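ok it's budget season and I have 600 dollars left in the automation line, so here's where my head is at. thread
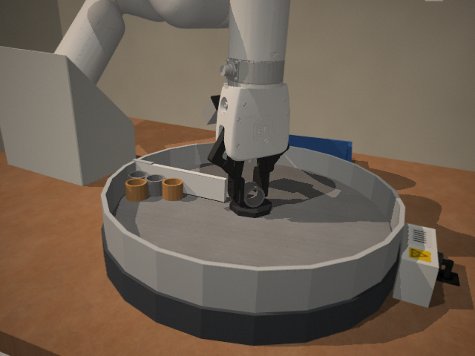

first thing on my list is fingers. we run everything in simulation before we spend a dime, and small ring-shaped parts are where I keep changing my mind about which set to get

Flasley wants 29 a pair for the plain fingertips. Fullano has nicer ones but you have to buy a pack of 14 and I do not need 14 of anything right now!!

second thing: trays. I was all set on square ones (cheaper, they stack) and then I started playing with a round tray in the sim and now I'm kind of in love with it. walls all the way around, parts can't wander off

downside is the corners of my bench go to waste. I can live with that I think

third, shipping. Verkasbridge quoted me 4 weeks, which puts us into August, and I'd really like to have it all bolted down before then. anyone ordered from them lately? are they on time or is that a hopeful 4 weeks

not buying the arm this year btw, that's a whole separate pot of money and a whole separate argument. we're leasing through Adeleke and I'm fine with it

what I keep forgetting to budget for: spare screws, cables, warning labels, a second power strip. last year that stuff ate more than the grippers did lol

order goes in Monday, so yell at me before then if I'm missing something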